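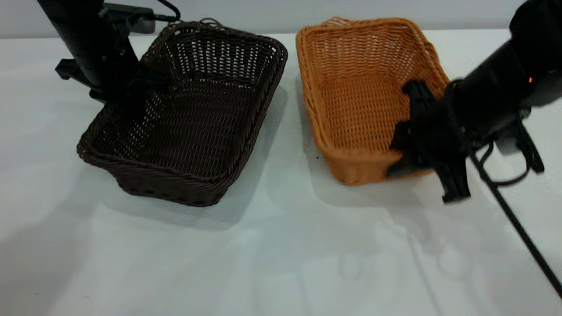 Kit de dois braços Pindau: vale a pena para arrumar cestos e peças leves?

Publicado por Atieno Temba em 15 de abril de 2023

Boa tarde. Tenho uma pequena loja online de artigos para a casa e ando a ver o kit de dois braços da Pindau para a bancada de embalamento. A ideia é pegar em cestos de vime vazios, pô-los em posição e, mais tarde, meter lá dentro os artigos pequenos. O revendedor (Karabulut) pede 2,000 euros pelo conjunto, com as garras incluídas, e diz que a montagem se faz numa tarde.

As minhas dúvidas são estas: as garras de série servem para vime ou marcam o entrançado? E a mesa tem de ser de algum tipo especial? A minha é branca e lisa, e já li que isso atrapalha as câmaras. Obrigada.

Terence Penrose

Tenho o kit desde março, numa bancada parecida. Respondo por partes.

As garras de série são rígidas e agarram bem o rebordo trançado, desde que se baixe a força de fecho. Vem a 7 de origem e em vime fino isso é demasiado. Num cesto mais velho parti duas tiras logo no primeiro dia. Reduzi o valor e colei uma borracha fina na face interior dos dedos, e desde então não estraguei mais nenhum. Convém pegar sempre pelo rebordo, porque a parede cede e o cesto roda.

Quanto à mesa, o branco não me deu problemas com cestos escuros. Com os claros tive de baixar a luz do teto, havia reflexos no tampo e o programa perdia o contorno. Se puder, use um tampo mate.

O que me desagradou foram os cabos. São compridos e, se não forem presos ao braço, acabam por arrastar em cima da mesa. Reserve 15 minutos só para as abraçadeiras. O manual fala disto na página 114, já depois da calibração – devia vir no início.

A montagem numa tarde é otimismo do revendedor. Eu precisei de um fim de semana, com a calibração dos dois braços incluída.

nuvanholm_oficina

depende do que quer fazer. para mudar cestos vazios de sítio chega bem, para encher com artigos de tamanhos diferentes eu não contava com isso sem muitas horas a ensinar os movimentos. pergunte se a garantia cobre os dedos, a minha não cobria

Rui P.

Não conheço esse, mas comprei um braço só da Pirano e faz o que preciso. Veja se precisa mesmo de dois. Para cestos compridos talvez sim, para os pequenos um chega.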